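Fixing a hand-held gripper that drops thin, flat objects

Prumia support notes > Grippers > Faults

Applies to the Jastska hand-held gripper with soft fingers. Written by Rosine Guillot.

The fault covered on this page is a slow slip. The fingers close on a thin object, the grip looks good, and then the object turns or slides out during the lift. Thick objects such as cups and blocks are usually unaffected, so the fault can go unnoticed until someone sets up a task with cutlery, rulers or measuring spoons.

We first had it reported in December. One bench had logged 42 lifts in a morning and dropped the object in 10 of them. The operator had been squeezing the trigger harder to make up for it, and this had made matters worse by stretching the finger covers.

Before you start

Stop recording and switch the gripper off at the handle. Wait for the light to go out. The fingers can still close for a moment after the switch is pressed, and they will pinch.

You will need a lint-free cloth, a 2 mm hex key, a soft pencil and a spare set of finger covers. Allow 35 minutes if the covers have to be changed.

Step 1. Check the covers

Run a thumb along the inside of each finger from base to tip. The cover should not move under light pressure. If it slides or bunches up at the tip, it has stretched and must be replaced. A cover that has gone shiny has also had its day, even if it is still tight.

Wipe the covers with a dry cloth. Do not use alcohol wipes. They leave the surface slick for the rest of the shift and dry out the glue underneath.

Step 2. Check the closing line

Switch the gripper on and close it on nothing, slowly. Watch the tips. They should meet together. If one arrives early it will push a flat object sideways before the others have touched it, and the object will spin.

Mark the early finger with the pencil. Switch off again, loosen the screw at the base of that finger by a quarter turn, move the finger outwards slightly and tighten. Repeat until the tips meet. Do not loosen more than one finger at a time or you will lose your reference.

Step 3. Test on the table

Use plastic measuring spoons for the test. The handles are long and flat and they show up a slip very quickly. Scatter them on a bare white table at different angles, with some towards the far edge and some off to the side. Lining them up in a row hides the fault, as the wrist then stays in one position for every lift.
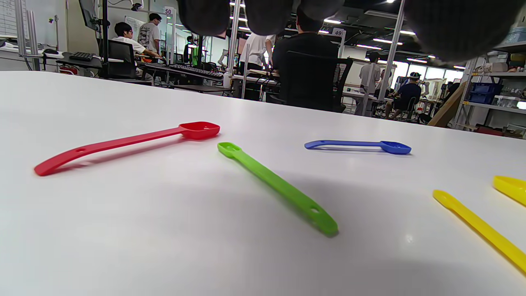
Can I test with the spoons I already use for recording?
Use a separate set. Spoons that have been dropped and pinched many times pick up scratches on the handle, and a scratched handle grips better than a new one, so the test will pass when it should fail.

Pick up each spoon by the middle of the handle, raise it to chest height and hold it there while you count to 5. Put it down and go to the next. Then do the whole set again, gripping near the bowl. If a spoon turns in the fingers, write down which way it turned. A turn towards the same finger each time points back to step 2. Turns in both directions point to the covers.

Step 4. Reset the force limit

If the operator has been squeezing hard, the Etim controller may have raised its force limit by itself. It can do this up to 10 times before it shows a warning. Open the Grip page, choose Limits, and press Restore. The old value is kept in the log, so nothing is lost.

Leave this step out and the new covers will stretch in the same way as the old ones.

Recordings made with the fault

Keep them, but mark them. In Hirnineo, select the affected sessions and add the tag "slip". Do not trim the drops out by hand. We did this on the first batch and ended up with lifts that had no ending, and they all had to be removed later.

If the gripper still slips after step 4

Take it off the bench and label it. Send it in with the old covers in a bag, the pencil marks left on the fingers and a copy of your notes from step 3. Please do not open the handle. The spring inside is under load.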